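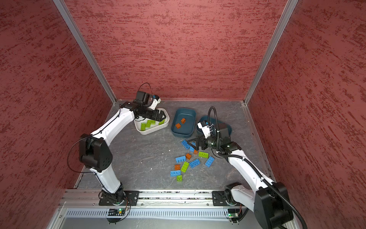

Two robot arms at the sorting station, with bricks in the tray and in one of the bins.

Home | News | Workplaces | Interviews | Contact

The sorting room of Drolonov is on the second floor, over a bakery, and in the morning the whole stairway smells of bread. The company takes in used building bricks, sorts them, and sends them out again as sets for schools and play centers. For a long time all sorting was done by hand at long tables. In April the first station with two robot arms was started, and the people who had worked at the tables became the people who work with the arms.

I spoke with the woman who leads the day shift. She has been at Drolonov since the tables were bought, and she asked me to leave out her name. "Write what I say, that is enough," she told me.

I asked first what her day was like before. She answered that it was a day of colors. Each sorter sat with a heap in front and bins behind, and the hands did the work while people talked. "You could tell your whole life in one week," she said. "But at the end of the shift your neck was finished. I went home and I could not look down to read a newspaper."

When the management announced the arms, there were 18 people on her shift. She does not hide that they were afraid. There was a meeting in the canteen, and the plan was explained with slides from Plillura, the firm that helped with the installation. "The slides were very nice. All people on the slides were smiling. We wanted to know who will be here next year, and this was not on the slides."

No one was dismissed, she says, but two sorters left on their own during the summer and were not replaced. She is careful when she speaks of this. "I cannot say they left because of the robots. One found work near her home. But also I cannot say it had nothing to do with it."
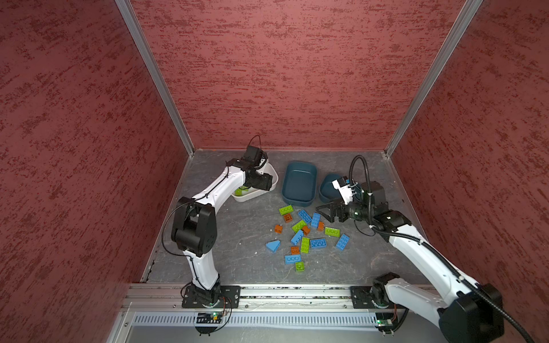
The training took 56 hours for each person, part of it on Saturdays, and the Saturdays were paid only after the shift complained. She learned how to stop an arm safely, how to start a sorting job again from the middle, and how to write a report that an engineer can use. The last thing was the most difficult for her. "In the beginning I wrote 'it is stupid today.' The engineer called me and asked, stupid in which way? Now I write which color, which shape, how the brick was lying."

I asked which bricks make the most trouble. She did not need to think. Slopes, she said, and any brick that stands on its end, and pieces that lie very close together. A person puts one finger between them and does not even notice doing it. She has started to notice such things in her own hands, also at home, when she takes spoons from a drawer.

The pay is a more sensitive question. The new job title, station operator, brought a small raise, and the shift expected a bigger one. "We look after a machine that costs more than my apartment — and for this we get the price of a lunch," she said. The talks about it are still open. The management told me by e-mail that it will look at the pay levels again when the second station is ready, and gave no date. 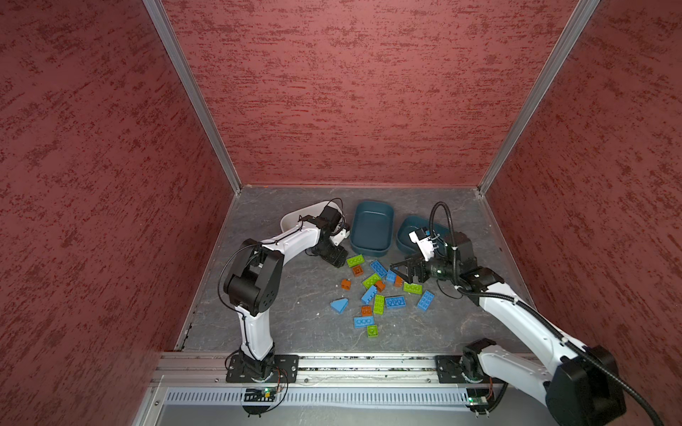 Green, blue and orange bricks on the floor of the cell, between the two arms.

There are things she likes. Her neck is better. She stands, walks, checks the lists and talks with the warehouse downstairs, which she never did before. A large order from Zalley came in the summer, more than 79 boxes, and she planned the sorting for it by herself. "Before, somebody gave me a heap. Now I decide which heap goes first."

What she misses is the talking. The operators are now placed apart, and a part of the attention must always be on the station. They have asked for a common break at the same hour, as it was at the tables, and they received it, but only on the day shift.

At the end I asked if she would go back to hand sorting if it was offered. She looked at the old table by the window, which is still used for pieces with damage. "For one day in the week, yes," she said. "I would choose Monday, when everybody has something to tell."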